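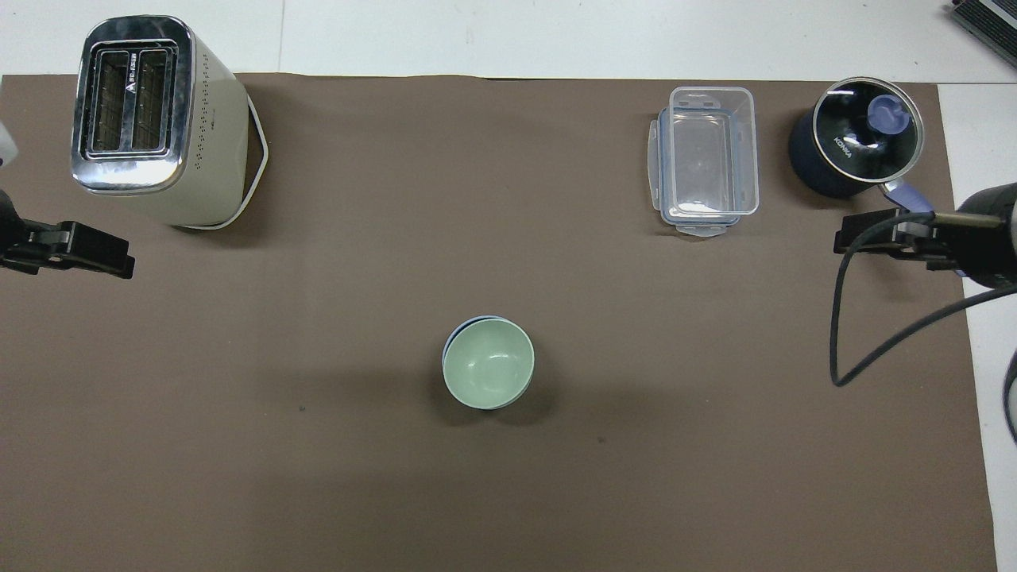 Toaster, kettle, tub and bowls on the brown mat

Where to put toaster and kettle on a small white table??

Posted by Vignesh Acharya

Quick one, hopefully. No worktop to speak of in the new place so the kitchen stuff is living on a white table with a brown mat over most of it. On it so far: cream two-slot toaster, navy kettle (Konka), a clear plastic tub with a clip lid, and a stack of bowls, the mint green one on top. Toaster top left, kettle top right, bowls at the front.

Problem is the toaster flex. It's short-ish but still too long for where it sits, so it makes a big loop on the mat and I keep catching it with my sleeve. Tried tucking it behind, it springs back out. Socket is on the wall behind the table, in the middle.

So –

Is it OK to coil up the spare flex and tie it? Read somewhere you shouldn't.

Is the mat alright under a toaster? Came with the table, no label, no idea what it's made of.

And do the bowls stay out or go somewhere. We use them every morning. There is one shelf but it's over the table and 18 cm deep, bowls hang off the front a bit.

Moving the table isn't an option, door opens onto it. Thanks, in a rush, will check back tonight.

Bollex

Flex first. A loose fold and a velcro tie is fine for a toaster, it's on for a couple of minutes. What you read was probably about extension reels, or people winding it up tight. Don't wind it tight and don't let it rest on the toaster or go across the slots. Look underneath too, lots of toasters have a pair of hooks on the bottom for wrapping the spare. Wrap till what's left just reaches the socket and the loop is gone. Unplug it first obviously.

Mat – depends. If it's the wipe-clean sort, do you know how hot the underside of your toaster gets? Run it twice on the setting you normaly use, unplug, lift it and feel the mat with the back of your hand. Barely warm, leave it. Properly warm or any smell, put a ceramic tile under. I've had a 100 mm square one under each foot of ours for years, looks daft, works.

Don't put either of them under that shelf. Steam from the kettle will get the underside and toasters want clear space above. If the shelf goes the whole length then pull both forward when they're on.

Bowls: I'd leave them out if they're used daily. Put them where the cable loop was once you've sorted it.

Slanina

swap the tub and the bowls. tub on the shelf, it's light and if it falls so what. bowls stay down. keep lid and tub together or you'll never see the lid again, ask me how I know

Gotum

Get rid of the toaster and use the grill. Had one go wrong in July and never replaced it.

Vignesh Acharya

Cheers all. No grill here, only two rings, so toaster stays. There ARE hooks underneath, never looked. Wrapped it, three turns, reaches the socket with a bit to spare. Tub's on the shelf now. Will do the hand test on the mat tomorow at breakfast and get a tile if it needs one.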